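How do you get T-shirts to hang/fold straight when the side seams have twisted?

Laundry & Clothing Care
Asked Tuesday, July 16, 2019

ok so this has been bugging me since February and I finally have to ask. I do all the folding in our place, four people, and we go thru a LOT of cotton tees. Mostly the cheap plain ones, Pana brand, they come in a multipack. They look fine out of the pack. Then a few months in, I go to fold one and the thing won't lie square. One side seam has wandered to the front, the bottom hem points off to the left, one sleeve is sort of wrung like a rag. I match up the shoulders and the bottom is off. I match the bottom and the shoulders are off.

What I've tried – shaking them out hard before hanging, ironing (made it worse, now there's a crease AND it's crooked), drying flat on a rack, drying on hangers. Hangers leave those little shoulder bumps so I quit that. We have a front loader, I run it at 80 because I thought slow spin was the problem?? wait that's not the spin, that's the minutes on the long cycle. Spin is whatever the default is.

Picking it up by two corners and pulling it tight before folding is what my mother does so I've been copying that. 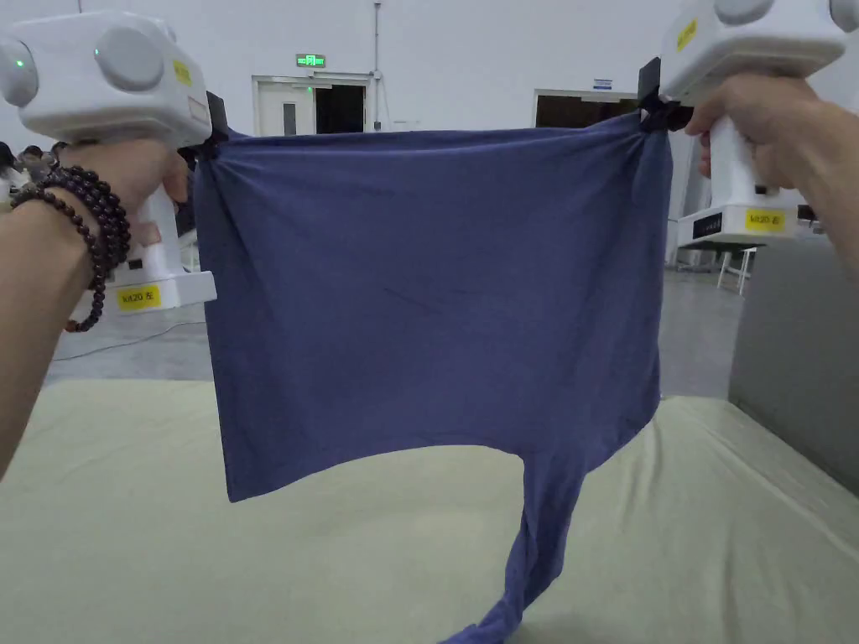 Blue tee, pulled tight between two corners. Still some of it trailing off to the right.

When it's tight the top edge still sags a bit and the folds go slanting in toward the middle from each corner, no matter how hard it's pulled. Is that just what they do? Or am I holding it in the wrong spot. I've also got a pile of the thicker Entili ones and those fold fine every time, same washer same everything, so I don't think it's only me.

Questions I guess
- can a twisted shirt be un-twisted or is it done for
- where are you supposed to hold it
- does the dryer matter

Shirts are 100% cotton if that helps. Thanks in advance, I have a basket waiting

3 ANSWERS

Top answer – 30 people found this helpful

The twist is in the fabric. Worked in a shirt printing place for years and we saw it constantly. Cheap tees get knitted as a tube, the yarn has a natural lean to it, and at the factory they press it straight so it looks good in the pack. First few washes it relaxes and goes back to where it wanted to be. Seams walk around to the front. Word for it is torque, or spirality if you want to look it up. Heavier shirts usually do it less, depends on the knit and the yarn, which would fit with your other ones behaving.

So, can you fix it – partly, and it comes back next wash. Do it damp. Not dripping, just out of the spin. Lay it on a towel on a table, find the shoulder seams, line those up first. Then put one hand on the chest and with the other one pull the bottom hem the opposite way from the twist. Short tugs. Work down both sides. Smooth the sleeves while you're there, run your hand down the inside if one's wrung up. Leave it flat till dry. If you iron, iron it before it's bone dry and press straight down, don't drag the iron, dragging is what gave you the crooked crease.

About holding it. Those slanted folds are normal, any knit does that when all the pull is on two little points. The force runs in from the corners and the middle gets nothing much. Pulling harder makes more of them, and you'll end up stretching the corners out. I'd hold it at the shoulder seams, about a hand width in from the neck, thumb and a couple fingers, and let the rest hang. Give it one snap. Weight of the shirt does most of it. If a sleeve is trailing off to the side get that straight before you do anything else, otherwise you fold it in and there's a lump.

Then fold by the collar and ignore the side seams. Collar in the center, fold each side in the same distance from the collar, fold up the bottom. The hem will be a little off at the back and it's on the inside of the stack so who cares. Dont try to match seam to seam on a torqued shirt, you will lose your mind.

Dryer yes it matters. High heat shrinks it in one direction more than the other. Medium, take them out before they're all the way done.

 Comment from the asker: thank you!! matching seam to seam is exactly what I was doing. Tried the collar thing on the top half of the basket and they stack ok now. Will do the damp thing Thursday when I wash again

Answer 2 – 19 people found this helpful

Agree with most of the above. Couple things to add, in a rush so forgive the mess

Wash inside out, and don't stuff the drum. When it's packed full everything ropes together and the sleeves come out wrung, which is a seperate problem from the seams. Smaller loads fixed about half of it for me.

Fasten anything with hooks or zips or put it in another load. Drawstrings too. One pair of gym shorts can tie up every sleeve in there.

For drying I fold the shirt over the rack bar at the armpits, no pegs on the shoulders, no bumps. Turn it once. I've got one of the Clitbridge racks with the fat bars so there's hardly a line across, on the thin wire kind you do get a line. You can put a towel over the wire.

Also if it's only going to be slept in or worn to paint the garage, I roll it. Fold in half longways, sleeves in, roll from the neck down. Crooked doesn't show on a roll. My whole bottom drawer is rolled.

– Kamarul Pattinasarany

 Comment: rolling is the only way I do kids shirts now
 Comment: which way do you roll, neck first? mine come undone
 Reply: neck first yes, and tighter than you think. stand them up in the drawer so they hold each other

Answer 3 – 2 people found this helpful

buy better shirts. I return them if the seam moves in the first wash, store by me takes them back no problem. or starch

 Comment: starch on a tshirt?
 Comment: my grandmother starched everything incl. pillowcases, it does work, its just itchy

Related questions
Why do my T-shirt collars go wavy after washing?
Best way to fold long sleeves so they fit a narrow drawer
Broltamby folding board – worth it or use cardboard?
Towels came out stiff off the line, how to soften
How to get hanger bumps out of shoulders without ironing
Fitted sheets, please help
See all 2772 questions in Laundry & Clothing Care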